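The fruit basket problem

Fri 23 January

I have owned four fruit bowls as an adult and been defeated by all of them. The first was glass and made every orange look like evidence. The second was a wedding present from somebody else's wedding, handed on to me with suspicious speed. The third had a crack in it that I pretended was a feature until it became two halves. The fourth is still in the cupboard above the fridge, where it holds takeaway menus and a bicycle pump.

So this summer I went over to baskets. My reasoning, if you can call it that, was air. Fruit wants air. I read this on the back of a paper bag from the greengrocer in Getumley, and I'm inclined to trust a paper bag over most of the internet. A bowl is a small pond for whatever leaks out of the bottom peach. A wicker basket lets the peach leak onto the bench instead, where you'll at least find out about it.

I wanted natural wicker, the colour of a sensible hat. What Dehghan had, at 40 dollars marked down to 12, was orange. I stood in the aisle doing the sort of maths that ends with you owning an orange basket. I told myself it was a warm neutral. It's the colour of a traffic cone, and it can be seen from the letterbox.

It is also large. I didn't appreciate this in the shop, where everything stands next to something bigger. At home I put in a week's fruit and it looked like the fruit had been burgled. I've since learned that a big basket makes you buy more fruit, which makes you eat more fruit for three days and then throw out more fruit on the fourth. My compost has never been healthier.

Which brings me to bananas, the real subject of this post, and the reason my household doesn't speak between 7 and 8 in the morning.

There are two schools of thought on where a banana lives. One says it goes in the basket with everything else, as a fruit among fruits. The other says it must be kept apart, on the table, because it gives off something that makes the neighbours go soft. I belong to the second school. I share a house with the first. The result is that a banana will be in the basket when I go to bed and beside it when I've had my coffee, and back again by the time I've found my keys.

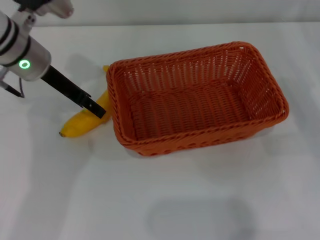

A compromise was attempted in October, back when we were still on bowl number four, in the form of a banana hook. It came from a kitchen shop in Pleltton and it held the bunch up nicely until we were down to three, at which point the whole arrangement lost its balance and went face first into the butter. A hook also does nothing for the single banana, the one that's come off the bunch and has no stem worth hanging. Every house has one of these. It's always the last to be eaten and it always gets looked at first.

My current position is that the lone banana goes right up against the basket, close enough to look as though it belongs. If it has a bit of a lean on, fine. The first school can tell themselves it's practically in. I can see with my own eyes that it's out.

For anyone thinking of going over to wicker, a few findings. Give it a shake over the sink once a week, as onion skin gets into the weave even if you have never put an onion in it. Don't line it with a tea towel, or you've just made a bowl again. Put the lemons at the bottom, they can take it. Grapes are hopeless in a basket and should go in the fridge, where you'll forget them in a completely different way. And don't leave an avocado under anything. I had one under 500 grams of plums for a weekend and I'd rather not go into it.

I should also say that a white table does an orange basket no favours, or possibly too many. Ours shows every crumb and every ring of tea, and now it shows off the basket as well, like a gallery that only had the budget for one piece. A friend suggested a runner to tone it down. I looked at the runners on the Cistska website and they were all lovely and they were all beige, and the cheapest cost more than three baskets. So the table stays bare, and visitors can take the colour at full strength.

Plums are nearly finished here, and there's a box of nectarines coming on the weekend that I agreed to without asking how big a box is. The basket will finally be full. The banana is still out on the table as I write this, and I'm going to bed before I have to see where it goes.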